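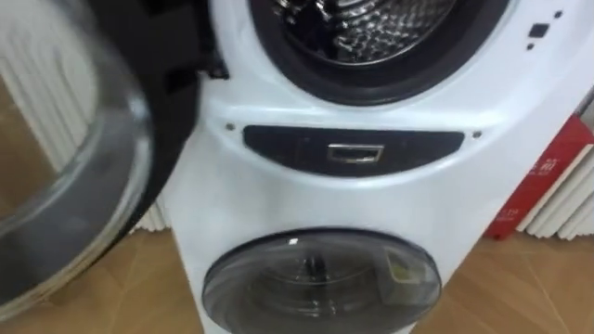
Upper door open, lower one still shut. Both need to work before I call this done.

Laundry arm build - the door problem (August update)

flaleck_bench
OK so for anyone who missed the first part of this thread, I'm building a two-joint arm on a rolling base that opens the washer, pulls the clothes out and drops them in a basket. Home project, evenings only, the base is an old Grinard cart with new motors. Budget was 400 bucks and I'm already past it, don't tell my household.

The arm itself is fine now. What's eating my time is the machine. It has two drums, a big one up top and a little one down low with a dark tinted door, and my depth camera hates both of those doors. The clear one up top is a dome, so when it's hanging open the camera looks straight through it and decides there's nothing there. Then the elbow goes right into it. I ran 103 door tries last week and 66 of them were good. The rest were mostly the elbow clipping the door on the way to the drum.

Anybody dealt with clear plastic or glass in the way of an arm?

rustybolt_ann
Put tape on it! Seriously. A strip of matte tape around the rim of the door and your camera has something to grab onto. I did this with a fish tank for a feeder project and it went from useless to pretty good in one evening.

gearhead_moss
I'd skip the camera for this part. The hinge doesn't move and the door only swings one way. Measure the arc once, put a keep-out zone in your planner and forget about it. You're making the vision do a job a tape measure can do.

flaleck_bench
I like the keep-out idea but the door doesn't always stop in the same spot. Sometimes it's wide open, sometimes it sags back a bit. So the zone has to cover the whole swing, and then the arm has hardly any room to come in from the left.

gearhead_moss
So come in from the right?

flaleck_bench
Radiator on the right. Radiator on the left too, behind the door, but that one I can live with.

iltness_fan
What are you using to find the drum? That dimpled steel throws highlights all over the place. I had the Iltness board on a dryer project and every shiny spot came back as a hole in the depth map.

flaleck_bench
Same here, so I quit looking at the drum. I fit a circle to the black gasket. Big dark ring against a white front, super easy to find even with bad light. Only the bottom half has to be in view and the fit still holds up. Then I go to the center and push in 13 inches.

iltness_fan
Oh that's smart, stealing that.

rustybolt_ann
Still voting tape. Also are you going to pull on that gasket with the gripper? Mine tore on an old washer and it was a pain to replace.

flaleck_bench
No pulling, I lowered the grip force and put felt on the fingertips. Fine, I'll try the tape tonight.

quietcart
I don't agree with the tape, sorry. It peels with heat and steam and then you've got gunk on the rim. The Pavlović gripper kit comes with a little bumper switch for the forearm. Let it touch the door softly, stop, back off, go again. Slower but it doesn't care what the door is made of.

gearhead_moss
Bumping into glass on purpose, what could go wrong

quietcart
At that speed? Nothing. I push mine shut with my hip harder than that.

flaleck_bench
Might do both, bumper as the backup. The smoky door down low is next and I haven't even started on the latch for that one. If anyone has a printed hook that works on a small round door, please post the file.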